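Cold brew tea in small PET bottles -- fill level and headspace
Home Beverage Prep > Bottling and Storage

kwhitlock
Posted 7:42 am

I make black tea concentrate, dilute it and bottle it in small clear PET drink bottles with screw caps. The current batch is 18 bottles. Two questions.

1. How high do you fill? I have been stopping at the shoulder, below the neck.
2. Does clear PET matter if the bottles spend most of their time in a closed refrigerator?

Tea is a plain Assam, steeped 10 hours cold, strained twice. No sugar, no lemon.

Kieran

leena_v
Posted 8:15 am

Shoulder is fine for the refrigerator. If you freeze any of them, drop the level well below that. Water expands by close to a tenth when it freezes and a full bottle has nowhere to put it. The base bulges first and then the bottle will not stand up straight again.

On clear PET: tea darkens with oxygen as well as with light. A closed refrigerator takes care of the light.

T. Parsons
Posted 8:51 am

I disagree on the shoulder. Fill to the neck. The air above the tea is what dulls it, and with small bottles the headspace is a bigger share of the volume than it would be in a large one. I fill until the liquid is just under the thread, squeeze slightly, and cap.

leena_v
Posted 9:20 am

Squeezing a bottle and capping it leaves the wall under tension and the label panel folds. I stopped doing it. Cold tea should be gone in a few days anyway and the difference in that time is hard to taste.

T. Parsons
Posted 9:34 am

Hard for you to taste. I ran both fill levels side by side in August and picked the neck-filled ones each time.

kwhitlock
Posted 12:06 pm

Were those tasted blind?

T. Parsons
Posted 12:11 pm

No. The color was different too, though.

carol_horrocks
Posted 1:28 pm

Be careful with color in these bottles. The same tea looks lighter up at the shoulder and darker lower down, depending on how much liquid you are looking through and where the light comes from. If you want to compare two batches, pour equal amounts into identical white cups.

I would worry more about the caps. Reused screw caps are the weak point. Check for a white stress line around the inside of the skirt and throw out any that have one. I buy the Famitz replacements, 29 to a bag, and they fit most of my small bottles but not all. Try one before you order more.

K_Greenwood
Posted 2:40 pm

Seconding Carol on caps. Leak test: fill with water, cap, dry the outside, lay the bottle on its side on a paper towel overnight. Any spot on the towel and the cap goes.

Also, do not pour hot tea into these. Thin PET starts to shrink and go out of round well below boiling. If you brew hot, let it come down to room temperature first -- or use glass.

kwhitlock
Posted 5:03 pm

Useful, thanks. Mine is cold the whole way through, so shrinkage is not a concern. I will do the towel test on the whole set tonight.

Keith, do you tighten by feel?

K_Greenwood
Posted 5:17 pm

By feel. Turn until it stops, then a small nudge. Past that you are only wearing out the thread. Hold the bottle low on the body when you do it. If you grip near the top you squeeze tea up into the cap.

T. Parsons
Posted 5:25 pm

Which would not happen if he left headspace, I admit. I still fill to the neck.

carol_horrocks
Posted 6:02 pm

That is the fill level Kieran and Leena are using. Green cap, filled nearly to the shoulder, and the color change from top to bottom I mentioned shows up well.

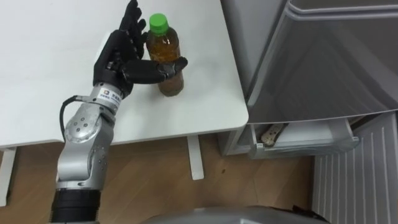

Small PET bottle, green screw cap, tea-colored fill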